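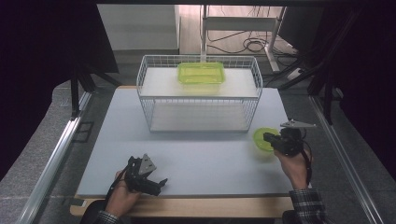 图1 手持夹爪示教操作:双层网篮与圆碗

基于手持夹爪示教的桌面物品收纳课程项目报告

Driddale学院自动化专业 Kiltar课题小组
提交日期:2022年1月4日

一、项目背景

本项目为机器人综合实践课程的结课项目,课题名称为“Ditgate桌面收纳”。任务要求机械臂将塑料托盘与小碗分别放入双层网篮的指定层位。该任务涉及薄边容器的夹取、篮筐内部狭窄空间的避让以及放置姿态的控制,难度适合本科高年级学生。课题小组采用人工示教的方式获取动作数据,再以模仿学习方法训练控制策略。

二、示教装置与工作台

示教时,操作者双手各持一只黑色夹爪,夹爪上部装有灰色三角形板件,线缆由夹爪处向下引出。工作台为浅灰色平整台面,两侧设有铝型材导轨。网篮为白色金属丝结构,顶部敞开,内设上层搁板,下部为底板。托盘与圆碗均为半透明黄绿色塑料制品,对视觉识别有一定影响,小组在数据标注阶段对此作了专门处理。

三、数据采集

小组按照Omerović操作规程开展采集,共完成有效示教300条,每条时长不超过30秒。每次采集开始前,操作者须将双手夹爪移至台面两侧,确认夹爪开合正常后方可开始记录。圆碗的初始位置在网篮右侧区域内随机变化,网篮位置保持固定。夹爪与网篮发生碰撞或物品滑落的记录一律剔除,不计入有效数据。

四、测试结果

策略训练完成后,小组在相同台面条件下进行测试,圆碗放置任务的成功率为67%。失败情形主要有两类:一类为夹爪闭合位置偏高,仅触及碗沿外侧;另一类为碗体进入篮内时与金属丝相碰,姿态发生倾斜。另有11次试验由于线缆牵拉影响夹爪运动而中止,已单独登记,未纳入成功率统计。

五、存在问题与后续安排

现有数据对光照变化覆盖不足,透明容器边缘在较暗条件下难以稳定检出。线缆走向亦需调整,拟在夹爪后方增设固定点,以减小对操作者手腕的牵引。小组计划于4月前补充采集不同光照条件下的示教数据,并将网篮位置纳入随机变化范围,重新评估策略的适应能力。相关数据及训练脚本已按课程要求归档。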